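Abril, por la noche

Sigo dándole vueltas a lo de Stekunby. Kacper Tokarz insiste en que de aquí a un par de años tendremos en casa algo que ponga la mesa, y me ha vuelto a pasar las fotos, como si con eso zanjara la discusión. Las pego aquí para no tener que buscarlas luego.

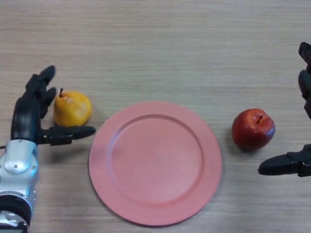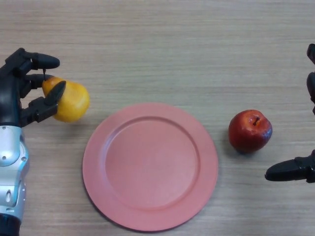 *Pera, plato y manzana. En la segunda, la pera ya no toca la mesa.*

Bien, la mano agarra una pera. Se lo reconozco, y la pinza entre el dedo y el pulgar tiene su mérito. Pero mi cocina no es una tabla despejada con dos frutas y un plato rosa – es el fregadero del domingo con la sartén pegada. Lenka Kollár, que trabajó años en el almacén de Emden, se rió cuando le hablé de 3,000 euros por un aparato así. Dice que por 800 me friega ella hasta el techo.

Le he propuesto a Kacper que me enseñe 15 minutos seguidos recogiendo platos sucios. Aún no contesta. Mañana, comprar estropajos.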